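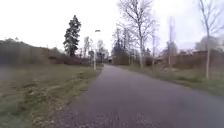 Asphalt path with gravel edging and grass verges, the kind of route surveyed by the Clakari service.

Walking pace: Effie Lindsay on the Clakari path survey

Effie Lindsay answers the phone from a lay-by. She has a robot in the back of the van, a second battery on charge and a stretch of cycle path to finish before the light goes at four.

Lindsay runs field operations for Droneletti, which in spite of its name has not flown anything for two years. The firm's main business is now Clakari, a survey service for councils, housing estates and anyone else with paths to look after. A small wheeled robot drives the route at walking pace and records the surface and the edges, and the customer gets back a map with the defects marked on it.

"People ask for a price on the robot, and we don't sell the robot," she says. "You book a day, we turn up, we do your paths. It's £700 a day and that covers the person, the machine and the map."

A day normally means one operator walking behind with a radio stop button. I ask whether that makes it less of a robot. Lindsay has heard this before. "It steers itself. I don't touch it for most of the day. But there are dogs, there are toddlers, there are people who want to stand in front of it and see what it does. I'd want somebody there even if the rules said I didn't have to have one."

The machine weighs 19 kilos, which she says was a fixed limit from the beginning, as one person has to get it in and out of a van. It goes over kerbs up to a point. It will not do steps, and it does badly on deep gravel.

The largest job so far has been for Dillard, a company that manages housing estates and the footpaths between them. Droneletti surveyed 66 kilometres of path for them, and the results were mixed enough that I ask her to go through them in order.

"Potholes and cracks, good. Trip edges, good. Their own inspector had walked a lot of it the month before, and where he'd marked a raised edge we'd nearly always marked it too. Standing water depends on the day you go, so I don't make promises about that."

Verges were the weak part. Dillard wanted to know where the edge of the path was breaking up and where grass had crept over it, so that they could send a crew to cut it back. On a clean edge the software had no trouble. Where there was loose grit between the asphalt and the grass, it kept changing its mind about where the path stopped.

"You get asphalt, then a strip of rough stuff, then grass, and the line wanders about," Lindsay says. "Is the rough stuff path? Is it a soakaway? Has the edge failed? A person looks and has a fair idea. Ours would call it path for ten metres and then verge for the next ten. And then leaves on top of that — in autumn you can lose the edge completely."

The fix was partly a dull one. The map now has a third category, "edge unclear", and those lengths go to a person for checking before the customer sees them. On the Dillard job, 91 lengths ended up in that pile. Lindsay went through them herself over two evenings. She would like the number to be lower and thinks it will be, though she won't say by when.

I have seen two of the maps, and they are easy to read. Each defect has a pin, a short note and a still picture. The stills vary. On flat surfaces close to the robot they are sharp enough to judge a crack by. Towards the sides they can be soft, and a few I looked at were no use for anything beyond telling you which path you were on. Lindsay agrees.

"It's moving, the camera is low down, and if it's a grey day you get blur. We could slow it down. Then you're paying for two days where you used to pay for one. Some customers would take that, so we're going to offer it as a slow pass, only for the bits you care about."

The other complaint I heard, from a parks officer who tried the service in July, was about getting the data out. Clakari maps open in a browser and can be saved as a spreadsheet, but his team keeps its work orders in Akl, and there was no way of sending one to the other. He ended up copying pins across by hand.

"He was right to be annoyed," Lindsay says. "There's an export for Akl now. It brings over the position, the type and the note. It doesn't bring the picture, you have to click through for that. We're working on it."

She is firm about what the service is for. Lamp columns, trees and walls all turn up in the recordings, and customers often ask for a report on those as well. Droneletti says no. "I'm not having a machine that sits below your knee telling you a tree is safe. Get someone who knows trees."

Does it take work away from inspectors? Lindsay spent six years as one before she joined the firm and takes a while over the answer. "At Dillard it was one man doing all of it, with a can of spray paint, and he was a year behind. He's still there. He goes to the places on the map now. If a council used it as a reason to get rid of the only person who knows the paths, I think they'd be sorry, and I've told a couple of them that."

Bookings for spring are open, with a minimum of one day. Customers need to supply a route plan in advance and say where the gates are and who has the keys. The slow pass will cost extra, but the price had not been settled when we spoke. Lindsay rang off at ten past three to change the battery.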